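Municipal Twinning Board – Flundberg and Alarcón agreement

Sikaron_Clerk
Members are reminded that the delegation from Alarcón, led by Mr Hipólito Vergara, will visit Flundberg in November. The draft agreement covers school exchanges and market licences. Comments are invited before the council votes.

Nitier262
I support the school exchanges. I do not support the market clause, as our own stallholders were not consulted. Will the clause be put to a separate vote?

Sikaron_Clerk
It will not. The agreement has three parts and the council will vote on them together.

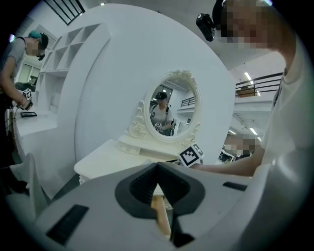 harbourward
With respect to Nitier262, stallholders were written to in the spring, and two replied. The council cannot be blamed for the rest.

Nitier262
The letter mentioned a visit – it said nothing of licences. I have my copy and will send it to the clerk.

harbourward
I have read mine again and accept that the wording was vague. I still see no case for delay.

Sikaron_Clerk
The letter has been received and will be attached to the council papers. Requests to speak must reach the office by noon on the day before the meeting.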